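Tsehay Wako
May 21, 2018

1/ People keep asking me if a machine can do the laundry yet. I ran a hotel laundry for 14 years and now I write about equipment for people who still run them, so I get this one a lot. Short answer: parts of it.

2/ Washing and drying are done. You load a drum, you press a button, you go do something else. That has been true since before I was born and people forget to count it as automation.

3/ Big flat pieces are mostly done too, if you have the floor space. Sheets and tablecloths go through an ironer and a folder. A person still feeds the corners in at the front.

4/ Those corners are the whole problem. A sheet comes out of the dryer in a ball. Finding two corners of it takes me a couple of seconds by feel. Machines are bad at this.

5/ Clothes are worse. A T-shirt has sleeves, a neck, a front and a back, and it can be inside out. Jeans are stiff and hold a shape, so I'd put them ahead of shirts on the list of things a machine will fold well.

6/ At my last job we did 1,630 pounds on a normal day. We timed the folding table once. A good folder did 30 hand towels in the time a new hire did 10. Any machine has to beat the good folder, and it has to do it at the end of the shift as well.

7/ Small machines for the home: I have looked at the Mumetti and the Lurkow. With both you clip each shirt on by hand, one at a time. By the time it's clipped I could have folded it. Neither one takes socks or anything for a baby.

8/ The other approach is general grippers, two of them, working over a plain table like a person would. Slower for now. I think it's the better bet for mixed loads, because the same pair of jaws can go from a shirt to a pair of jeans without changing the setup.

9/ Two from Sotari. Grippers held by hand, table in front, washer behind. 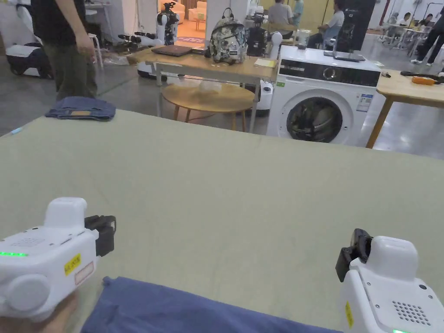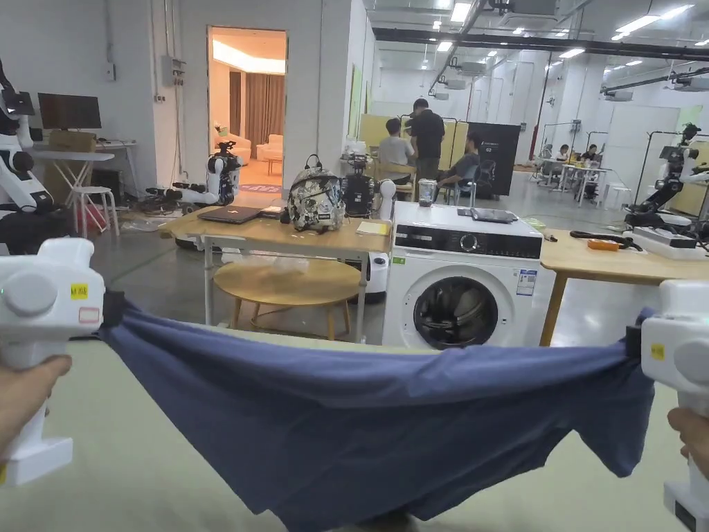
Photos: Sotari

10/ Look at the dark shirt held up between the clamps in the second one. It's stretched at the pinch points and sagging in the middle. To fold it you have to lower it so the sag lies flat, and that's a skill. I have trained people who needed a week to get it.

11/ Shop-floor chores are further along than the house. Floor scrubbers work. Carts that follow a taped line work. Emptying a mixed hamper and sorting it by color and fabric, I still want a person.

12/ If you run a small laundry and have money to spend this year, buy a better dryer and a folding table at the right height. I'll be looking at the Pan sheet feeder in July and will post what I find.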